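Studierende gesucht für das Projekt „Laltell“: zwei Roboterarme und ein PC-Gehäuse

Veröffentlicht: 8. Februar 2022
Ort: Robotikwerkstatt Prilura, Gebäude Carkow, Erdgeschoss
Kennziffer: 2465

Für unser Studierendenprojekt Laltell suchen wir 6 neue Teilnehmerinnen und Teilnehmer. Das Projekt läuft über ein ganzes Semester und endet mit einer Teilnahme am Quaye-Wettbewerb im November. Man kann es sich im Studium als Projektarbeit anrechnen lassen, man kann aber auch ohne Anrechnung mitmachen.

Worum es geht

Die Aufgabe in dem Wettbewerb ist die Montage und Demontage von Desktop-Computern mit zwei Armen. Ein Team bekommt ein offenes Gehäuse und eine Liste von Teilen, die eingesetzt oder herausgenommen werden sollen. Die Liste ist vorher nicht bekannt. Deshalb genügt es nicht, einen einzigen Ablauf auswendig zu programmieren, und wir arbeiten viel an der Erkennung der Lage von Teilen und an der Kraftregelung beim Einstecken. Besonders das Einsetzen von Speicherriegeln macht uns noch Mühe: Die Kraft muss genügend groß sein, aber das Board darf sich dabei nicht durchbiegen.

Was Sie bei uns machen

Am Anfang steht eine Einführung in die Sicherheit am Arbeitstisch. Ohne diese Einführung darf niemand die Arme einschalten. Danach teilen wir uns in drei kleine Gruppen:

Gruppe Greifen: Finger konstruieren, Halterungen und Ablagen für die Bauteile entwerfen, drucken und erproben.
Gruppe Bewegung: Bahnplanung für beide Arme, Vermeidung von Kollisionen mit dem Gehäuse und untereinander.
Gruppe Sehen: Kalibrierung der Kameras, Erkennung von Steckplätzen, Laufwerkschächten und Kabeln.

Ein Wechsel zwischen den Gruppen ist nach der Hälfte des Semesters möglich. Einmal in der Woche treffen wir uns alle zusammen, und jede Gruppe zeigt am Tisch, was gerade geht und was nicht geht. Diese Treffen sind Pflicht. Die übrige Zeit können Sie sich frei einteilen. Bitte rechnen Sie mit 8 Stunden pro Woche, vor dem Wettbewerb auch mit mehr.

Was Sie mitbringen

Sie studieren ein technisches oder naturwissenschaftliches Fach, ab dem dritten Semester. Grundkenntnisse in Python oder C++ sind nötig für die Gruppen Bewegung und Sehen. Für die Gruppe Greifen ist Erfahrung mit einem CAD-Programm wichtiger. Erfahrung mit Industrierobotern verlangen wir nicht. Wer schon einmal einen Rechner selbst zusammengebaut hat, ist im Vorteil, denn man weiß dann, wo es klemmt.

Wir sprechen in der Werkstatt Deutsch und Englisch gemischt. Die Dokumentation wird auf Englisch geschrieben. Ich selbst habe Deutsch erst als Erwachsene gelernt, also haben Sie bitte keine Scheu, falls Ihr Deutsch nicht perfekt ist.

Was wir bieten

Einen eigenen Schlüssel zur Werkstatt nach der Einführung, Zugang zu den 3D-Druckern und eine Betreuung, die auch am Abend erreichbar ist. Für Material hat jede Gruppe ein Budget von 400 Euro. Die Reisekosten zum Wettbewerb werden übernommen. Eine Vergütung können wir leider nicht zahlen.

Bewerbung

Schicken Sie uns bitte eine Seite mit folgenden Angaben: Ihr Studienfach und Semester, Ihre gewünschte Gruppe und eine zweite Wahl, dazu etwas, das Sie schon gebaut oder programmiert haben, auch wenn es klein war. Ein Lebenslauf ist nicht nötig, Zeugnisse brauchen wir auch nicht. Geben Sie im Betreff die Kennziffer an. Die Bewerbung geht an Gheorghița Radu, Projektleitung Laltell, entweder über das Postfach der Werkstatt oder auf Papier in den Briefkasten neben der Tür.

Wir laden alle, die in die engere Auswahl kommen, zu einem Gespräch in die Werkstatt ein. Es dauert eine halbe Stunde, und man kann dabei die Arme unter Aufsicht selbst bewegen. Wer vorher nur schauen möchte, kann während der wöchentlichen Treffen gern vorbeikommen. Melden Sie sich dafür kurz an, damit wir die Tür aufmachen.
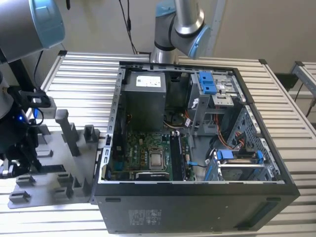 Bewerbungen von Gasthörerinnen und Gasthörern nehmen wir ebenfalls an, wenn eine gültige Unfallversicherung über die Hochschule besteht.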